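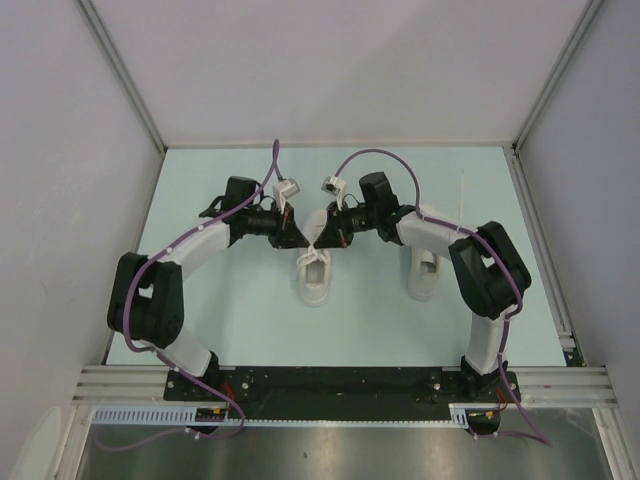

How long should a pair of everyday shoes last? Most cobblers will say two to three years of regular wear, provided the heels are repaired before they wear down to the upper.

Print this article
E-mail to a friend

10 September 2018
By Xinyi Lu

Ghassan Mansour has mended shoes on Cui Street in Arnlow for 30 years. His shop is narrow and the counter takes up most of it. On a Monday morning there is usually a queue, made up of people who wore something to a wedding on Saturday and came home with a heel missing.

He charges by the job and writes the price on a paper ticket. A pair of rubber heels takes him a quarter of an hour. A full resole takes longer and goes on the shelf at the back until Thursday.

"People bring them in too late," he says. "If the heel is gone and you are walking on the stack, I have to build that up first. Then it costs you double."

There were four repairers in Arnlow when he started. Now there are two, and the other one mainly cuts keys. The nearest alternative is in Ernside, where Haiyan Hou opened a workshop in May after eleven years in a department store.

Hou takes in a good many trainers, which older cobblers tended to turn away. The soles are moulded and glued, and many can't be replaced. She can re-stick a toe that has come apart, patch a lining at the heel and fit new eyelets. In her first three months she took in 177 pairs and sent nearly 90 of them back with nothing more than glue, stitching and fresh laces.

"Laces are the thing people forget," she says. "They'll put up with one that is down to a thread for a year."

Both repairers give much the same advice on care. Undo the laces before taking shoes off, as treading down the back ruins the stiffener and that is awkward to mend. Leave a day between wearings if you have a second pair. Stuff damp shoes with newspaper and keep them away from the radiator. Canvas can be washed by hand in cool water, but leather should only be wiped.

Junhao Liang, a postman, walks his Ernside round six days a week and has had the same boots resoled three times. He keeps the tickets in a kitchen drawer. The last one came to less than half the price of a new pair.

Mansour has no plans to retire, though he has stopped opening on Wednesday afternoons. Uncollected shoes are kept for six months and then go to the charity shop next door.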